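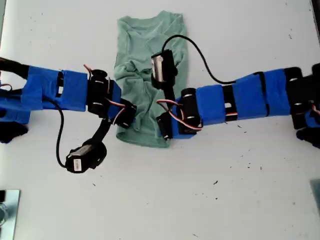
Živko Angelovski wrote to me after the last post to say that I was wrong about hand washing, and that a cold machine cycle is easier on a cotton T-shirt than ten minutes in my sink. I have been trying it his way since Sunday.

So far he has a point. I bought 3 plain T-shirts from Bastos last September and wanted them to last. The first went through the sink every week and the neck is now wavy. The other 2 went in the machine, inside out, with the spin turned down, and they look fine. 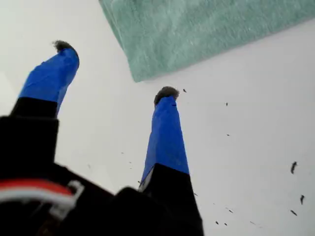 Blue tape on the fingers, white table.

Drying is where I still disagree with him. He hangs everything by the shoulders on a Posum rack. I tried that and got two little peaks in the fabric that stayed until I ironed them.

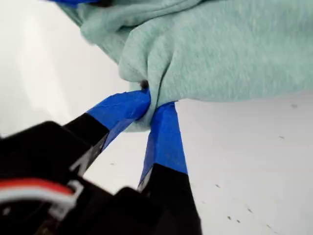

I dry mine flat on a towel now, turned over once before bed. It takes longer and uses up most of the kitchen counter - not ideal in a small apartment. When I turn a shirt I take hold of a good fold of cloth, bunched up like the mint-green one between those blue tips, and never the edge of the collar. The hem can take it, the collar can't.

Next I want to try the wool sweater, probably by hand.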